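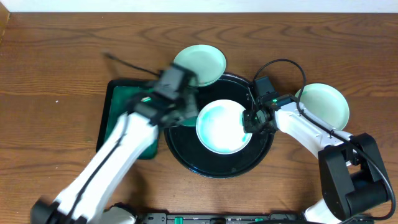

A white plate on the round black tray.

I wanted to write this post in September, but then my work became very busy and the notes stayed in my pocket notebook. Now I found them again, so please forgive me if some details of taste are a little pale. Beer notes do not age so well as some beers.

The bottle I want to tell about is the smoked dark lager from Gramcombe. For those who do not follow this brewery, it is a small one in Hustbridge, and they make this beer one time every year, when the new barley comes. The rest of the year they make a pale ale and a wheat beer, both correct, both a little boring for me. The smoked one is a different story. Last season they filled only 219 cases, and most of them went to restaurants, so to find it in a normal shop you need patience or a friend.

I had the friend. Hwa-young Bae and I learned homebrewing together, in a kitchen so small that the kettle had to stand in the hallway to cool. She moved to Hustbridge and I stayed, and we still send each other bottles by mail with too much newspaper. She sent me two of these. One I opened in the same week, which was a mistake, because the travel had shaken it and the yeast was everywhere. The second I let stand in the closet for 11 weeks and I am glad that I did.

In the glass it is dark brown, and red if you hold it to a lamp. The foam is the color of coffee with much milk and it stays quite long. The smell is where people decide if they love it or leave the room. My husband says ham. I say more like a jacket after an evening beside the fire, and under it some bread crust and dried plum. After ten minutes, when it became warmer, I also found a little bit of licorice, but I am not sure about this one and I have put a question mark in my notes.

The taste is softer than the smell promises. It has 6 percent alcohol and you do not feel it. First comes the malt, sweet but short, then smoke, then a dry and slightly bitter end which makes you want cheese. I tried it with a hard sheep cheese and it was very good. With chocolate it was not good — the smoke made the chocolate taste like ash.

Many people compare it with the smoked beer of Lacerda, and I understand why, but I think Lacerda is heavier and you get tired after one small glass. The Grallesano is maybe closer, only it has more roasted grain and less fruit. If you can drink these three on one evening with friends, begin with Gramcombe, otherwise your tongue is already full of smoke and you will not notice the plum.

I give points from 100, as always, and my first bottle got 73. I would give the second one more, but I have a rule that the first number stays in the notebook. Hwa-young says this is a stupid rule. She has promised to ask at the brewery when the next filling is, and I already have a box of newspaper ready for her, with two bottles of my own brown ale to send back.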